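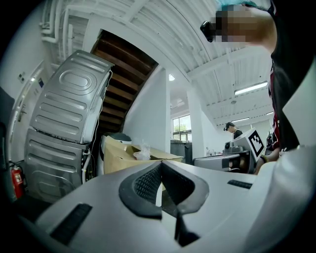

동네 소식 > 생활 > 주택

분류: 공동생활 시설

오틀리 하우스, 계단 아래 세탁 공간과 세면실을 다시 열었다

5월 23일 | 글: 램게이트 생활소식 편집부

램게이트의 공동주택 오틀리 하우스(Otley House)에서 계단 아래의 세탁 공간과 그 옆의 세면실이 다시 문을 열었다. 공사는 6주 걸렸다. 그동안 주민들은 빨래를 들고 켈로(Kelow) 거리의 빨래방까지 걸어가야 했고, 비가 오는 날에는 불편이 더 컸다. 이제는 건물 안에서 세탁과 건조를 모두 할 수 있다.

오틀리 하우스에는 94가구가 살고 있다. 작은 방이 많은 건물이어서 집 안에 세탁기를 둘 자리가 없는 가구가 대부분이다. 그래서 공동 세탁 공간은 오래전부터 이 건물의 생활에서 중요한 곳이었다. 그러나 예전에는 세탁기와 건조기가 서로 다른 벽에 떨어져 있었고, 그 사이의 통로가 좁아서 두 사람이 동시에 지나가기 어려웠다. 빨래 바구니를 든 사람이 들어오면 안에 있던 사람이 먼저 밖으로 나와야 했다.

이번에 가장 크게 바뀐 것은 기계의 배치이다. 건조기를 세탁기 위에 올려서 바닥 면적을 절약했다. 위치는 나무 계단 바로 앞으로 정했다. 계단이 비스듬히 올라가는 모양이어서 이전에는 이 자리에 낮은 선반만 있었고, 선반에는 주인을 모르는 양말과 빈 세제 통이 쌓여 있었다고 주민들은 기억한다. 공사를 맡은 쿠르쿨라스 설비(Kourkoulas)는 처음에 기계를 세면실 안쪽에 놓는 방법도 검토했지만, 그렇게 하면 문을 여닫기가 불편해서 지금의 자리를 선택했다고 설명했다.

벽과 천장은 흰색이다. 천장의 배관은 가리지 않고 그대로 두었다. 천장을 새로 덮으면 보기에는 더 깔끔하지만, 나중에 배관을 점검할 때마다 판을 떼어야 한다. 쿠르쿨라스 설비는 이런 작은 건물에서는 손이 바로 닿는 배관이 관리하기에 더 편하다는 의견을 냈고, 주민들도 동의했다. 소화기는 세탁기 옆의 벽 쪽에 있다. 안내문에는 소화기 앞에 빨래 바구니나 상자를 두지 말아 달라는 부탁이 적혀 있다.

세면실도 함께 정비했다. 네모난 흰색 세면대를 검은 점무늬 상판에 설치했고, 수도꼭지는 세면대 뒤쪽에 달았다. 전에 쓰던 세면대는 깊이가 얕아서 물이 자주 밖으로 튀었고, 손빨래를 하기에도 적당하지 않았다. 새 세면대에서는 양말이나 속옷 같은 작은 빨래를 잠깐 담가 둘 수 있다. 다만 담가 둔 빨래를 밤새 남겨 두는 것은 허용되지 않는다. 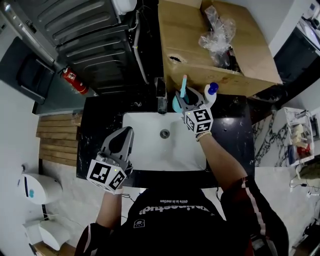 상판의 사용 방법에 대해서는 주민들 사이에 여러 의견이 있었다. 칫솔과 컵을 매번 방에서 가지고 오는 것이 귀찮다는 사람도 있었고, 공동으로 쓰는 곳에 개인 물건을 두면 금방 지저분해진다고 걱정하는 사람도 있었다. 결국 작은 컵과 병은 놓아도 되지만, 한 가구가 2개까지만 놓을 수 있다는 규칙으로 정리되었다. 물건에는 호수를 써야 한다. 호수가 없는 물건은 매달 말에 치운다.

물 얼룩에 관한 규칙도 생겼다. 어두운 색의 상판은 물방울이 마르면 흰 자국이 쉽게 보인다. 세면대를 쓴 다음에는 마른 천으로 한 번 닦아 달라고 안내문에 쓰여 있다. 연마제가 들어 있는 세제는 표면을 상하게 할 수 있으므로 쓰지 않는다.

바닥에는 밝은 회색 타일을 깔았고, 나무 살로 만든 발판을 놓았다. 발판은 물이 고이지 않도록 일주일에 한 번 세워서 말린다. 변기는 예전 자리에서 옮기지 않았다. 배수관의 위치를 바꾸려면 공사 기간이 훨씬 길어지기 때문에 이 부분은 처음부터 계획에 넣지 않았다.

아직 끝나지 않은 일도 있다. 정리해야 할 상자가 남아 있고, 세제를 넣을 수납장은 다음 달에 들어올 예정이다. 수납장이 올 때까지 세제는 각자 방에 보관해야 한다. 포장에 쓰인 비닐과 종이 상자는 건물 뒤의 분리수거장에 나누어서 버린다. 비닐을 상자 안에 넣은 채로 버리면 수거되지 않는다.

이용 시간은 아침 일찍부터 저녁까지이며, 밤에는 기계를 돌릴 수 없다. 계단과 가까운 방에서는 탈수할 때의 진동이 느껴질 수 있다는 지적이 있었다. 쿠르쿨라스 설비는 두 기계의 수평을 다시 맞추기로 했고, 그 후에도 진동이 심하면 바닥에 고무판을 까는 방법을 생각하고 있다. 예약은 입구의 종이 표에 호수를 적는 방식 그대로이다. 휴대전화로 예약하는 방법을 원하는 주민도 있었으나, 종이 표가 더 쉽다는 주민이 많았다.

이웃 건물에서도 이 공사에 관심을 보이고 있다. 같은 거리의 램게이트 226번지 건물에도 계단 밑에 비슷한 공간이 있는데, 지금은 자전거 보관 장소로 쓰고 있다. 그곳의 주민 몇 명이 오틀리 하우스를 방문하여 기계의 높이와 문이 열리는 방향을 재어 갔다. 226번지의 계단은 조금 더 낮아서, 건조기를 위에 올릴 수 있는지는 더 확인해야 한다.

세탁 공간의 열쇠는 이전의 열쇠와 같다. 열쇠를 잃어버린 가구는 1층 우편함 옆에 있는 신청서를 쓰면 된다.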